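4. Results: what stands at the bed and what is fixed to the wall

The inspection covered 25 rooms in three houses, which we call here Zirkden, Bakos and Diria. In each room we noted the furniture within reach of a person who lies on the bed, the objects placed on it, and the plates on the wall near it. The guest questionnaire was handed out separately and came back from 65 persons. We report first the wall and the floor, then the table, and last the small objects which the guest takes in the hand.

4.1 The low connection points

In the older plan of a hotel room the telephone point and the power outlet were placed near the floor, because the nightstand was expected to cover them. This works well when the nightstand is a closed box with a flat back. With a round nightstand it works less well. The curve leaves an open triangle between the furniture and the wall, and everything that hangs there stays in sight of the guest.

In the rooms with round tables we often found the plates fully open to view, to the side of the table and not behind it. The two plates of one pair were also frequently different in color. We believe that they were replaced at different times, but the maintenance records of Bakos and Zirkden do not go back far enough to confirm this. In the questionnaire, guests did not complain about color. They wrote about cables, and mostly about cables on which they had stepped in the night.

The spare length is the main point. A cable which is too long by one meter must go somewhere, and usually it goes into a coil next to the leg or the base of the table. The cleaning staff told us that they push such a coil back by hand every day – the vacuum cleaner brings it out again. For our record we used three grades: cable fixed, cable hanging free, and cable hanging free with a coil. The last grade is shown in Figure 1, where the black cable comes out of the jack plate on the left and ends in a tangle near the round nightstand.

Figure 1. Two low wall plates of different color, with free cable and coil.
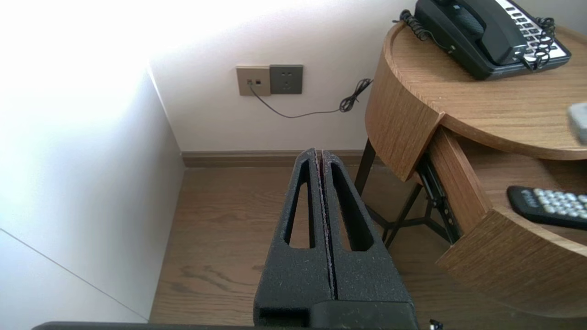

4.2 The bedside table and its surface

The surface of the table was judged by one simple question: after the objects of the house are placed, is there still room for the objects of the guest? As objects of the guest we took a telephone, a pair of glasses, a glass of water and a book. We laid our own test set on each table, always with the same book.

Round tables lost against square tables in this test, even if the area was almost the same. A book is rectangular, and a landline telephone is nearly so, and two such things on a round top leave small pieces of free surface which are too narrow for a glass. On the other hand, guests liked the round form more. Several of them wrote that they had no sharp corner at the height of the knee. The raised rim was also mentioned in a good sense, as small things do not roll down from it. The cleaning staff were of a different opinion about the rim, because dust collects on the inner side and a flat cloth does not reach it.

The telephone is the largest object of the house on nearly all tables. In seven rooms its cord hung over the border of the table. We counted this as a fault only if the cord reached into the space where the guest puts the feet. In Adari, where we did the first trial of the method, the telephone had already been moved to the desk, and the guests there did not miss it at the bed. We therefore do not include the Adari rooms in the figures.

A second level under the top is useful but little used. When it is low and deep, the guest who lies in bed cannot see what is in it. Two persons wrote in the questionnaire that they left something there on departure.

The light and call switches should be read together with the table. A plate which is higher than the table top can be found with the hand in the dark, and a plate which is lower can not. Figure 2 has both cases at one table: the dark gray plate with the small red button is above the top, and the second pair is only a little above the baseboard. On the top are the telephone, with the handset on its left side, and the remote control for the television in front of it. This arrangement we found to be the common one.

Figure 2. Round side table next to the upholstered headboard, with telephone and remote control on the tray top.

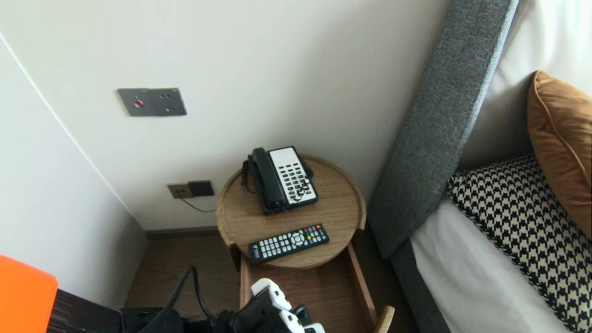
4.3 The remote control

The remote control is the object which is touched the most and described the least. The room lists of the three houses say only "remote, 1 piece". We looked at its place, its cleanliness and its labels. The place was recorded at the moment of entering the room, before anything was moved. The labels were copied by hand on a sheet and compared between the houses, and this comparison was finished on 10th August.

On the type in Figure 3 the digits carry letters as well, for example "ABC" on the key "2", and the channel, page and volume keys are labeled in Chinese only. The return key is marked "返回" and the round key in the center "确定".

Figure 3. Remote control with number keys and Chinese function keys.

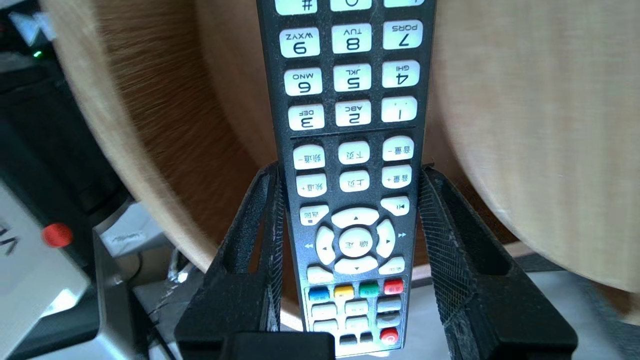
Guests who do not read the language of the labels manage the digits and the arrows without help, according to their answers. They have more difficulty with pairs of keys that differ only by a plus or a minus sign, and with the question of how to come back to the normal program after they entered a menu. In Diria a small card with a drawing of the keys was laid in the rooms from September of the previous year. The reception there reports fewer calls in the evening, but the calls were not written down before the card was introduced, so we can not give a comparison.

With regard to cleaning, the remote control should have its own line in the room list. At present it is wiped together with the table top, and the narrow spaces between the keys are not reached with this cloth.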